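Planside Open Day: Simulated Two-Arm Demonstration
Data card and README

Summary

This release contains the simulation recordings shown to visitors at the Planside open day on 19 Nov 2019. The demonstration was prepared by the Vastik laboratory and presented in its main hall. All material was rendered in simulation. The views below belong to one session in the wood-finished room used for the demonstration.

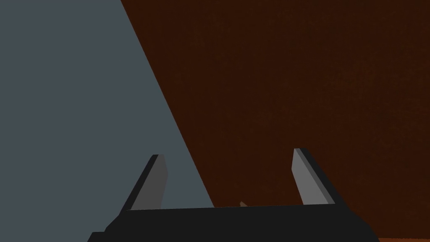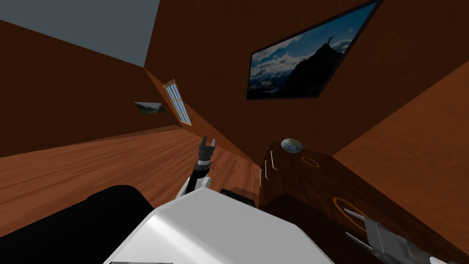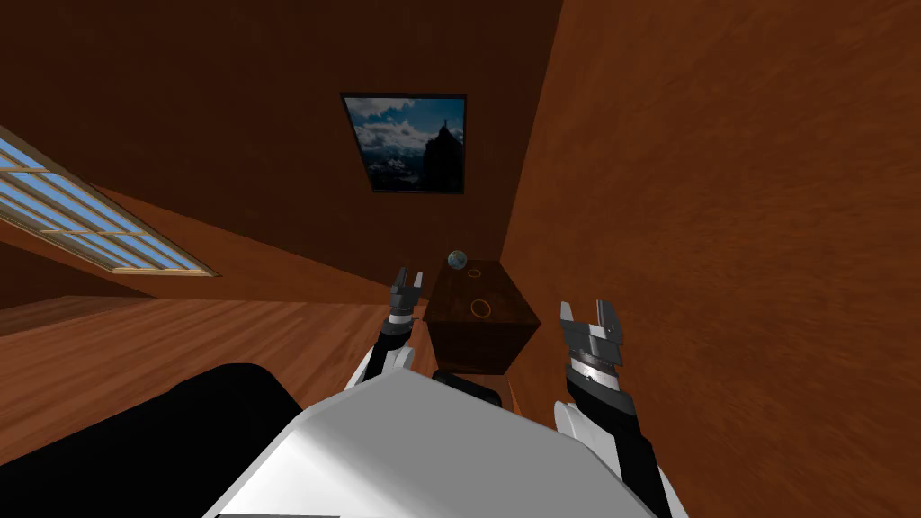
Could visitors operate the simulated robot themselves during the open day?

Visitors who had signed up at the front desk were given one turn each at the operator station, under the supervision of laboratory staff. All others followed the demonstration on the hall screen.

Purpose of the release

The recordings are published so that schools, partner institutions and members of the public who attended may review the demonstration in their own time. They may also be used for teaching and for the study of how new operators learn to position two arms in a shared space. The release was not designed as a benchmark, and no ranking of operators should be drawn from it.

Contents

Recordings: 400
Operator groups: 16
Session length: 12 minutes per group
Room layouts: 6
Language of the written notes: English

Each recording is stored in its own folder together with the operator notes and a short text file giving the layout name and group number. Layout names were assigned by the laboratory and have no meaning beyond this release.

The room shown

The views under the summary come from the layout named Clorkia. In the second and third views, two thin orange rings lie on top of the dark wooden furniture, with a small globe-like sphere near one corner. A framed mountain picture hangs on the wall. The first view is a close one of a single gripper with its fingers apart. Users who wish to compare layouts should begin with Clorkia and then open Falcão, where the furniture has been moved to the opposite wall.

Program of the day

The program opened with a short talk by Yu-ting Yang on the use of simulation in training operators. The guided demonstration followed, with staff controlling both arms. Visitor turns were held in the afternoon. Veerle Van der Linden led the closing discussion and collected written comments, a selection of which is included in the notes folder.

Collection and consent

Visitors who took a turn received a written statement on the use of their recordings and signed a form before starting. Recordings made by visitors who did not sign, or who later withdrew, have been removed. The release holds no names, voices or camera footage of visitors. Group numbers were assigned in order of arrival and cannot be linked to the sign-up list, which has been destroyed.

Known limits

The views are tilted in many recordings, and users should not assume that the floor is level in the rendered output. Several groups changed operators during a session, and the change is marked only in the notes. Two of the layouts were used by staff alone and contain no visitor recordings.

Access and citation

The files may be requested from the Vastik laboratory in writing. Requests should state the name of the institution and the intended use. Published work that draws on the recordings should cite the release as "Planside Open Day Recordings, Vastik."

Maintenance

Corrections are reviewed each April. Questions about the files should be sent to Yu-ting Yang, and questions about the open day to Veerle Van der Linden.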